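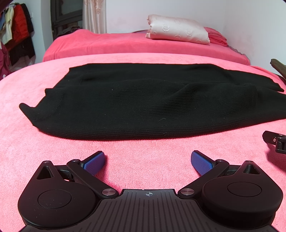
Skadus knitwear drying notes

README, last tidied up Sunday, December 21, 2025

Hello, and thanks for downloading my jumper notes! I started keeping these in March after I ruined a lovely cardigan by hanging it on the line (the sleeves ended up somewhere near my knees), and they've grown into a proper little collection. Skadus is just the name of the folder. It was my nan's word for any woolly that had gone out of shape, and it stuck.

What you get

One spreadsheet, knits.csv, with 390 rows. Each row is one wash of one garment. There are 37 garments in all, mostly mine, plus a few that Ferdinand Brunner let me borrow, including a very scratchy fisherman's jumper that took two days to dry and smelt of sheep the whole time.

The columns

garment: a short name, such as "green raglan" or "Ferdinand scratchy"
fibre: copied from the label, or "unknown" if the label has been snipped out
wash: hand or machine
chest_before and chest_after: in centimetres, measured flat from armpit to armpit
sleeve_before and sleeve_after: shoulder seam to cuff
hours: from laying out to dry, to the nearest hour
notes: whatever I felt like writing, sorry

How I lay things out

Bath towel on the bed, jumper on the towel, arms out to the sides. I press the water out first by rolling the jumper up in a second towel — never wring it! Then I pat the body back to its old width and nudge the ribbing together at the hem. Halfway through I turn it over and swap the towel for a fresh one. Dark knits go on any old towel, but check that a bright one doesn't run before you put cream wool on it. I learned that with a red towel, see row 112.

Things to watch out for

The hours are a bit rough for anything left overnight, as I was asleep. The early rows were measured with a floppy old tape that had stretched, so I'd leave out everything before row 40 if you care about the sleeves. Blank cells mean I forgot.

Using it

Help yourself, share it, fix my spelling. I'd love more rows for cotton and mohair, so if you send some please keep the column names the same.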